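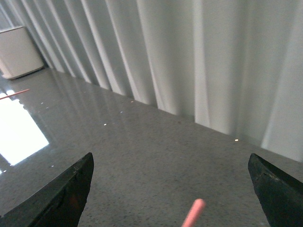 A pink stick, Tuesday morning.

I want to talk about the mute button, and I'm going to get a little worked up, so fair warning.

The office I work in replaced its desk phones in February. We went from the old Hauser sets (beige, heavy, ugly as a boot) to Triltedo's softphone app plus a USB headset for everyone. I was all for it! I sat in the meeting where Tirta Krishnan showed us the new dashboard and I nodded the whole way through. Call history that you can search, voicemail that shows up as text, no more dialing 9 to get out. I still like all of that, and you'd have to pry the searchable call history out of my hands.

But the mute. Oh, the mute.

On the Hauser there was one button with a red light. You pushed it, it clicked, the light came on, and you could yell across the room for somebody to shut the door. With the new setup I've got three mutes. There's one in the app, one on the headset cord, and one buried in the computer's own sound settings, and they don't talk to each other. I can be muted on the cord and live in the app, or the other way around, and the person on the line just hears nothing and starts saying "hello? hello?" at me while I click things.

Last month I spent the first two minutes of a call with a supplier giving what I thought was a very warm, very organized explanation of a late order. The app said I was live. The cord disagreed. Gøran Fjeld finally messaged me from the next desk to ask who I was talking to, and I had to do the whole thing over with a lot less charm.

I've heard the defense. Mechthild Auer, who handles our phone contract and is far more patient than I am, says it's a training problem and that everyone should pick one mute and stick to it. Fine, I picked the cord. Then an update came through and the app started muting itself whenever I joined a group call, which I suppose is polite, but now I have to undo a mute I didn't ask for before I can use the one I chose.

And the light is gone! I think that's the part that bugs me most. The headset has a tiny dot on the ear cup, on the outside, where I can't see it because it's on my head. The whole office can tell whether I'm muted except me. A voice in my ear says "mute on," sure, usually right when the customer is giving me the account number.

I'm not asking for the beige boxes back. Adhiambo Muli kept hers and runs it off an adapter, and it works great for her, but it takes up half a desk and the cord is a tangle. What I'd like is for the people who sell us this stuff to agree that mute is one thing, with one state, and a light in front of my face. If I press any of the buttons, they should all change. I'd pay extra for that, and I'd gladly give up the animated reactions and the background noises to get it.

Our contract comes up for renewal next year, and I've already told Mechthild that I want to try the headset before anybody signs. I'm bringing a list of questions, and the first four are all about mute.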